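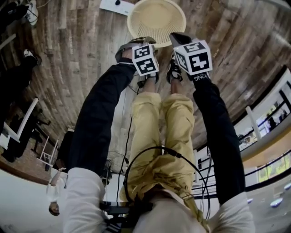 README – puesto de captura Meesuk, unidad 2

Por Gumaro Cortés · Enero · Lectura: 3 min

Notas para montar, revisar y reparar la unidad 2 del puesto Meesuk, el equipo que se lleva puesto y con el que grabamos demostraciones de manipulación para el brazo de Galanau. La unidad 1 tiene otro cableado y su propio README.

Qué incluye

- Cámara de cabeza con óptica gran angular.
- Dos cubos de marcadores, uno por muñeca, con sus correas.
- Caja de conexiones que va sobre el pecho.
- Mazo de cables entre la cabeza, la caja y la batería.

Orientación de la cámara

La cámara de esta unidad va montada al revés y el archivo se guarda tal como sale del sensor: suelo arriba, techo abajo. No se gira en la grabación. El giro lo hace el script de conversión con la opción rotar_180. Si alguien da la vuelta al soporte tiene que cambiar también la calibración, y entonces los datos viejos y los nuevos ya no se pueden mezclar.

Montaje

1. Poner primero la caja y después los cubos. Al revés, las correas se aflojan al pasar los brazos.
2. Dejar holgura en el cable. El lazo puede colgar por delante de las piernas, pero no debe tapar ningún marcador cuando las manos están abajo.
3. Apretar la correa hasta que el cubo no gire sobre la muñeca.
4. Encender la caja y esperar 30 segundos antes de lanzar la grabación.
5. Grabar una toma corta con los dos brazos extendidos y comprobar que el detector encuentra ambos cubos.

Revisión

Cada 14 sesiones se desmontan las correas y se miran los tornillos de los cubos. Las caras impresas se limpian con un paño seco; el alcohol levanta la tinta. Una cara rayada se reimprime en mate – el papel brillante da reflejos junto a las ventanas y el detector pierde el marcador.

Averías conocidas

- Cortes de vídeo al agacharse: conector flojo en la caja. Apolinar Figueroa cambió el de la entrada de cámara por uno con rosca y no ha vuelto a fallar. El de alimentación sigue siendo el original.
- Cubo derecho con deriva: casi siempre es la correa. Si persiste, repetir la calibración de muñeca con la plantilla Saltetti.
- Error 6 al arrancar: la tarjeta no está montada. Apagar, sacarla, volver a meterla.

Pendiente

Faltan correas de repuesto de la talla pequeña. El firmware de la caja no se actualiza hasta terminar la tanda de Cokance. Los cambios de este documento se avisan a Gumaro, los de cableado a Apolinar.

Compartido 6 veces · 0 comentarios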